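Aufräumen nach Zahlen

Im Mai habe ich mich breitschlagen lassen, eine dieser Aufräum-Apps zu testen. Nulus heißt das Ding, kostet 54 Euro im Jahr und verspricht »messbare Ordnung«. Ich war von Anfang an skeptisch, und nach ein paar Wochen bin ich es immer noch, nur aus anderen Gründen als vorher.

Das Prinzip geht so: Man erfasst seine Sachen, ordnet sie Kategorien zu und bekommt dann einen Ordnungswert zwischen 0 und 375. Warum 375? Steht nirgends. Ich habe beim Support nachgefragt und bekam einen Textbaustein über ganzheitliche Wohnqualität. Mein Startwert lag bei 156, was die App mit einem traurigen gelben Kringel quittierte. Dann habe ich die Küchenschublade ausgeräumt, alles auf den Tisch gelegt, brav abgehakt und lag bei 156. Kein Punkt mehr. Die Schublade war allerdings wirklich besser.

Empfohlen hatte mir das Ganze Gheorghița Preda, mit der ich früher zusammen gearbeitet habe und die bei solchen Sachen sonst ein gutes Gespür hat. Sie schwört auf die Regel »jedes Ding hat einen Platz«. Das klingt vernünftig, bis man es mit Dingen zu tun bekommt, die keinen haben wollen. Wo wohnt ein einzelner Fahrradflicken? Wo der Ersatzknopf zu einem Mantel, den ich vielleicht gar nicht mehr besitze?

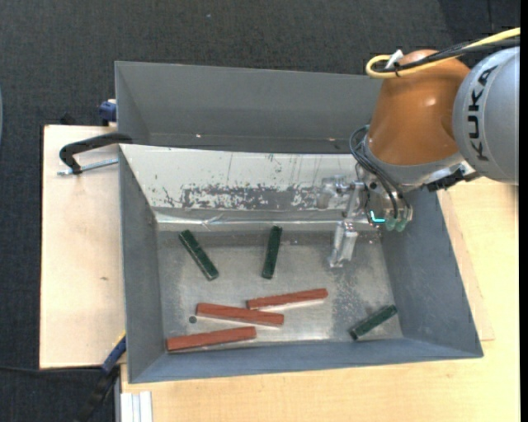

Die Ratgeberliteratur hat darauf eine Antwort, nämlich wegwerfen. Ich habe mir dazu ein Buch von Gunnlaugur Hallgrímsson ausgeliehen, 14 Kapitel, und spätestens im dritten hat man verstanden, worauf es hinausläuft. Was man ein Jahr lang nicht angefasst hat, kommt weg. Nach dieser Logik müsste ich den Feuerlöscher entsorgen. Und den Schlafsack, den ich in diesem Jahr nicht gebraucht habe und im nächsten ziemlich sicher brauche.

Was mich stört, ist der Tonfall. Unordnung wird behandelt wie ein Charakterfehler, den man mit genug Disziplin und den passenden Kisten von Donavetti (im Buch natürlich »nur als Anregung« genannt) loswird. Kisten habe ich inzwischen auch gekauft, zwei Stück. Sie stehen im Flur und enthalten Kisten.

Ein paar Sachen nehme ich trotzdem mit. Die Schraubendreher liegen jetzt beieinander, das spart mir jedes Mal Sucherei. Kabel wickle ich einzeln auf, mit einem Stück Klett drum — hätte ich auch ohne App machen können, habe ich aber jahrelang nicht. Das muss ich Gheorghița lassen.

Gekündigt habe ich das Abo trotzdem. Der Menüpunkt dafür lag unter »Profil«, dann »Mein Weg«, dann »Weitere Optionen«, ganz unten und in Hellgrau.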